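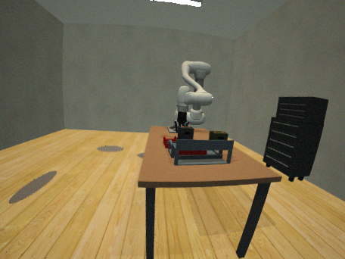 Sorting Boxes That Do Not Exist: Comparing Two Grasp Planners in Simulation

Final report, robotics methods project
Sunee Phetsri and Marietjie Sithole
Submitted 2023-10-13

1. What we set out to do

The original proposal promised a comparison of four grasp planners on a real arm. What follows is a comparison of 2 grasp planners on a simulated one. Our advisor called this "a focused scope," and we have decided to take that as praise.

The question is simple enough. When a box has a neighbor close by, is it better to plan the grasp once, from a view taken before the arm moves, or to keep correcting it on the way down? The first method we call Prinik, after the code folder it lived in. The second is Jendumeo, which replans at every step until the fingers close. Neither name stands for anything. We tried to make acronyms and gave up in the second week of October, when there were better things to panic about.

2. Setup

All trials ran in one simulated room: an arm on a table, a rack, some red bins, and boxes to be picked up. The room also has a tool cabinet, which takes no part in the experiment and loads faster than anything else in it.

Before each trial the layout was shuffled. Box positions and headings were drawn at random within limits we set by hand, and any layout with two boxes overlapping was thrown out. Both planners then got the same layout, the same starting pose and the same time limit of 24 seconds. A trial counted as a success if the box was lifted clear and set down again without either box tipping over.

We kept 1630 paired trials. An earlier batch was deleted after we found that the friction setting had been typed with an extra zero. In that batch the success rate was perfect, and we were very happy for most of an evening. 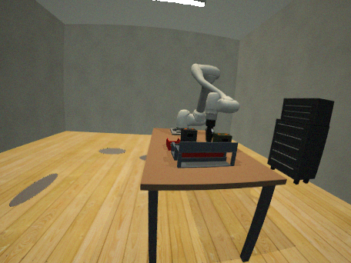

3. The trouble with neighbors

With one box by itself, the planners can hardly be told apart. Both go down, close, lift, and put the box back. We could have stopped there and written a shorter report.

The difference shows up when a second box is near enough that an open finger has to fit between them. Prinik picks its approach angle from the first view and sticks to it with admirable loyalty. If the arm arrives slightly off, a finger lands on the neighbor's lid, and the simulator's contact solver does the rest. Jendumeo notices the drift and turns the wrist on the way down, which usually fixes it.

"Usually" covers the following. In 153 of the paired trials, Jendumeo ran out of time while still improving a grasp that had been good enough several corrections earlier. Prinik finished every one of those. We added a stopping rule afterward (accept the grasp once two corrections in a row change the angle by less than our threshold), but we did not rerun the full set, so the rule is described here and not scored.

4. Small parts

We also tried a side task with small cubes and the red bins, mostly to see whether the results would carry over. They did, in part. A bin wall is a kind of neighbor, and Prinik ran into it in much the same way. The cubes brought a new problem, though: they are small enough that a slightly wrong height means closing on air. Both planners did this with equal confidence. 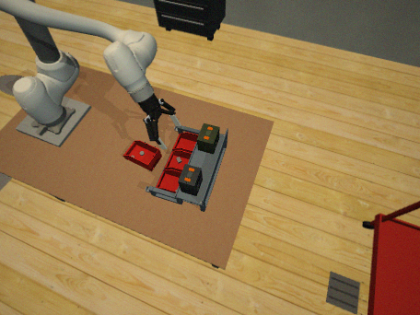

Figure 3. Side task with small cubes, red bins and rack.

5. Limits

Everything here is simulated, with clean depth data and boxes that never dent. We used a single arm and a single gripper. The Villanueva lab has offered time on its hardware next term, and the first thing we plan to test is whether Jendumeo's corrections survive a noisy camera. Marietjie thinks they will. Sunee has seen the camera.

The logs, layout seeds and both planners are in the course archive under Jitberg. The deleted batch is not there, so please do not ask for it.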